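Sellex Percepción 4 – software de percepción y planificación para manipulación a dos manos

Sellex convierte vídeo en primera persona en planes de movimiento que un robot de dos brazos puede ejecutar. Lo desarrollamos en Backlund y la versión 4 es, con diferencia, la que más ganas teníamos de publicar.

Qué trae de nuevo

Segmentación de objetos muy juntos. El modelo separa cajas apiladas aunque compartan color y marca, y mantiene la identidad de cada una cuando una mano pasa por delante. ¡Los reflejos en el cristal ya no se cuentan como objetos!

Seguimiento de contacto por mano. Izquierda y derecha se etiquetan por separado (sujeta, presiona, guía, suelta), y el planificador recibe las dos líneas de tiempo sincronizadas.

Planificador de inserción. A partir de la pose del objeto y del borde del recipiente propone hasta 7 trayectorias, ordenadas por holgura. Edvin Grønli reescribió esta parte de cero y se nota – en nuestro banco, el cálculo baja a casi 35 milisegundos.

Lectura de texto manuscrito. Precios y códigos escritos a rotulador se guardan como atributos del objeto, con su nivel de confianza.

Compatibilidad

Controladores Kustum y Rernard, con interfaz en Python y C++. Incluye 11 escenas anotadas para probar el flujo completo sin conectar ningún brazo. El visor funciona en el navegador.

Licencias

Puesto individual o laboratorio. Las actualizaciones de la rama 4 están incluidas. Para integraciones a medida, pregunta por Borghild Hedlund: le encantan los casos raros.

Escena de muestra: cartera y caja

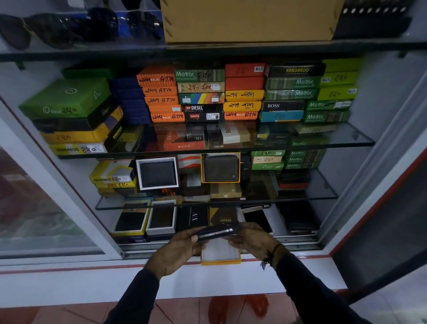
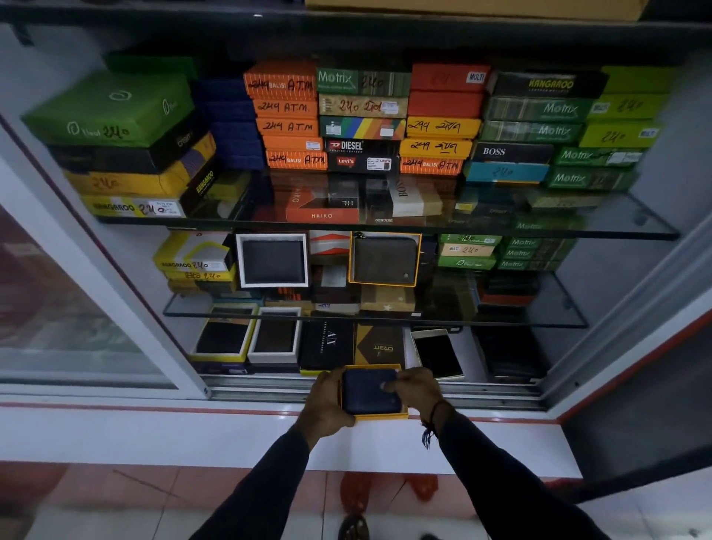 Cartera azul marino sobre la caja abierta (primera) y apoyada en ella (segunda), delante de la vitrina.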